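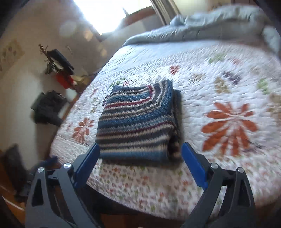 Kemen手持夹爪套件评测项目中期进展报告

报送单位:Kushnir基金项目管理处
编制单位:Clulum家居自动化评测中心
报告日期:2018年4月18日,星期三

一、报告范围

本报告依据资助协议关于中期报送的条款编制,说明Trarkis公司所供Kemen手持夹爪套件在居家衣物整理任务中的评测进展、已形成的初步意见、经费使用情况以及后续安排。套件的采购建议不在本报告范围内,将随终期报告一并提交。

协议规定的评测目标为:在普通住宅条件下,判断该套件能否由未受过机器人专业训练的人员使用,持续录制可供抓取模型训练的操作示范;同时核实供应商所承诺的服务内容是否按约提供。评测结论将作为基金下一轮设备支持计划的参考依据。

上一期报告中列为待定的事项,即是否将卧室任务单列为一类,已经项目管理处批复同意。本期报告按该批复调整了章节安排,衣物类任务集中于第三部分。

二、设备到位与验收

按合同约定,供应商交付套件2套,均已完成开箱核对并登记入库。每套包括手持夹爪主体、腕部相机、备用指垫、充电附件及纸质操作手册。夹爪骨架为黑色塑料件,带三角形镂空,指垫为蓝色,便于在录像中与衣物、床品及家具表面区分。

验收过程中发现其中一套的相机支架存在轻微松动,经与供应商联系后更换了支架,更换所需部件由供应商免费提供。另一套验收时未见异常。两套设备目前均处于可用状态,日常存放与充电由评测中心设备组负责,借出和归还均有书面登记。

操作手册的中文译本质量尚可,但存在若干需要修订之处。其一,关于指垫更换的章节沿用了旧版图示,所示螺钉位置与实物不符。其二,相机校准步骤中对“水平面”的表述含糊,部分操作人员理解为桌面,部分理解为地面,致使首批校准记录不一致。上述问题已书面告知供应商,供应商答复将在修订版手册中更正,修订版尚未收到。在此之前,评测中心以自编补充说明替代相关章节。

三、衣物类任务的评测进展

(一)任务设置

本期评测的主要内容为床面上的衣物抓取与移置。基本任务是由操作人员手持夹爪,从床面接近一件已经折叠的衣物,夹持后移至指定位置,并尽可能保持原有折叠形状。任务所用衣物包括针织衫、衬衣、毛巾和床上用品配件,由参与住户自行提供,评测中心不作统一采购,以保留日常家庭中衣物厚度、弹性和磨损程度的差异。

场地选择同样以保留实际条件为原则。卧室不作专门布置,床品花色、墙面挂物、采光方向等均维持住户原状。入户人员只检查有无绊倒危险,并请住户收起证件、信件等含有个人信息的物品。

(二)录制数量与质量

截至本报告编制之时,已完成有效录制65小时。有效录制的认定标准为:画面完整,时间戳连续,夹爪开合数据与画面对应,且任务从接近到释放无人为中断。不符合标准的录制另行归档,不计入上述时长,但保留其失效原因记录,供分析使用。

从复核情况看,失效录制的主要原因依次为操作人员中途更换持握姿势、相机镜头被衣物下摆遮挡以及存储介质写入中断。前一类原因在操作人员经过补充培训后明显减少。镜头遮挡多发生在大件衣物任务中,与抓取位置有关,目前尚无简便的解决办法。写入中断集中出现在同一批存储卡上,该批存储卡已停用。

(三)针织衣物

折叠后的针织衣物是本期投入精力最多的一类。操作人员普遍反映,两侧指垫张开后从衣物左右边缘合拢的方式最为自然,初次使用者不经提示也多采用此法。该方式对折叠宽度有要求:衣物宽度接近夹爪最大开口时,指垫须准确对准两侧边缘,留给操作人员的调整余地很小,稍有偏斜,指垫便会压在衣物上表面,将上层布料推向一侧。

针织面料的另一个特点是受力后容易变形。横向合拢时,衣物中部向上拱起,折叠层之间发生错动,移置后往往需要重新整理。评测中心据此增设了对照做法,即由单侧指垫先插入衣物底层,再合拢另一侧。对照做法的保形效果较好,但在绗缝床罩等表面起伏的床品上,指垫插入时容易连带挑起床品,操作时间也有所增加。两种做法的数据均予以保留,分别标注,暂不作取舍。

带有条纹的衣物在后期标注中较易处理,条纹走向可以帮助标注人员判断衣物朝向和折叠层次,领口、肩部等位置也较易识别。纯色深色衣物的折叠层边界则常常难以辨认,标注人员之间的分歧较多。拟在下一阶段对深色衣物增加双人独立标注。

(四)光照与背景

住宅卧室的光照条件对画面质量影响显著。床头附近有窗且日光强烈时,窗面及其周边墙面在画面中趋于全白,有时还伴有镜头光斑。根据抽查结果,只要衣物和指垫所在的区域曝光正常,窗面过曝一般不妨碍任务标注,因此评测中心未将此类录制列为失效。供应商曾建议录制时一律拉上窗帘,评测中心认为这一要求与协议中“普通住宅条件”的表述不符,未予采纳,仅要求操作人员如实记录窗帘状态。

花色复杂的床品对自动分割程序造成一定干扰。供应商随套件提供的分割程序在素色床面上表现稳定,在带有贴布花卉或密集印花的床面上,偶有将花卉图案的一部分划入衣物范围的情况。该问题已提供样本交供应商分析。评测中心在此期间以人工修正的方式处理,工作量增加,但未影响整体进度。

广角镜头造成的边缘弯曲在墙面和床沿处较为明显。校准参数可以校正大部分变形,画面四角仍有残余误差。衣物任务的操作区域通常位于画面中部偏下,残余误差的影响有限。

四、供应商服务履行情况

合同约定的服务内容包括远程技术支持、部件更换、软件更新和现场培训。各项履行情况如下。

远程技术支持:供应商设有专门的联络渠道,对一般性询问答复及时。涉及固件的问题须转交其研发部门,答复周期较长,且答复内容有时过于简略,需要反复追问方能执行。

部件更换:指垫属于消耗件,在针织和毛巾类任务中表面附着纤维后,摩擦性能有所下降。操作手册建议以湿布擦拭,经试用效果一般,改用胶带粘除纤维后有所改善。备用指垫的供应目前正常。供应商尚未给出指垫的更换周期建议,评测中心已请其补充。

软件更新:本期收到软件更新2次。前一次更新修正了时间戳漂移,安装后运行平稳。后一次更新改变了录制文件的命名规则,且未事先通知,造成评测中心归档脚本无法识别新文件,归档工作一度停顿。经协商,供应商同意今后凡涉及文件格式或命名的变更,均提前书面告知。

现场培训:供应商按约派员开展培训2次。首次培训侧重设备结构与校准,内容偏于技术,对普通操作人员帮助不足。后续培训根据评测中心的意见作了调整,增加了卧室和衣柜前的实际操练,学员反馈较好。培训材料已归档备查。

五、操作人员反馈

评测中心以书面问卷和集中座谈两种方式收集意见。多数操作人员认为套件握持感较为稳固,开合手感清晰,初学难度不高。较为集中的意见有以下几项。

长时间俯身在床边操作容易造成腰部疲劳,床面较低时尤为明显。评测中心已调整排班,缩短单次连续操作时间,并允许操作人员在低矮床边采取跪姿。

夹爪在最大开口状态下,外侧骨架在床头、床沿等狭窄位置容易碰及周边物品。操作人员须提前规划接近方向,熟练之前动作较为犹豫。

扳机回弹力度偏大,手部力量较小的人员在连续操作后手指酸胀。供应商表示可提供较软的弹簧供试用,具体时间待定。

部分住户关心录像的保存与使用范围。评测中心在入户前均提供书面说明并取得书面同意,住户可要求查看本户录像并申请删除。本期未发生与此有关的投诉。

六、经费使用情况

本期支出均在批准预算科目之内,主要用于设备采购尾款、操作人员劳务、存储设备和标注工作。其中标注支出高于原计划,原因在于前述花色床品的人工修正和针织衣物折叠层的细化标注。差额拟从差旅科目结余中调剂,调剂申请已另文报送,敬请审批。存储卡停用造成的损失数额较小,评测中心正与销售方商洽退换,所涉款项暂列待结。

七、存在的主要问题

现有数据在衣物种类上分布不均,针织衫和毛巾比重偏大,外套及裤装不足。参与住户多集中于评测中心周边,住宅户型较为接近,对其他户型的代表性有待补充。

供应商手册修订进度滞后,若迟迟不能到位,将影响新招操作人员的培训质量。评测中心自编的补充说明可以应急,但与设备后续版本的一致性无法保证。

套件对衣物保形的效果目前以标注人员目测评级为准,尚缺少可重复的量化指标。不同标注人员对“基本保持”与“部分散开”两级的掌握尺度存在差异。拟定的量化办法以移置前后轮廓的重合程度为基础,正在小范围试算,尚不足以写入本期结论。

八、下一阶段安排

下一阶段将优先补录外套和裤装任务,并扩大参与住户的地域范围。针织衣物的两种抓取做法将在相同衣物、相同床面上进行成对比较,以便得出较为可靠的意见。深色衣物双人独立标注随补录工作同步启动。

设备方面,将试用供应商提供的软弹簧,并记录其对开合精度的影响。指垫的磨损情况改为每次归还时拍照存档。软件更新在安装前先于备用计算机上验证归档流程,确认无误后再用于正式录制。

终期报告计划于8月报送,内容包括完整的任务成绩、供应商服务评价、采购建议以及数据集的移交说明。如项目管理处对数据移交格式另有要求,请于补录工作结束前告知,以便评测中心预留整理时间。

附件目录:设备验收记录;校准补充说明;失效录制原因登记表;操作人员问卷汇总;经费支出明细表

Clulum家居自动化评测中心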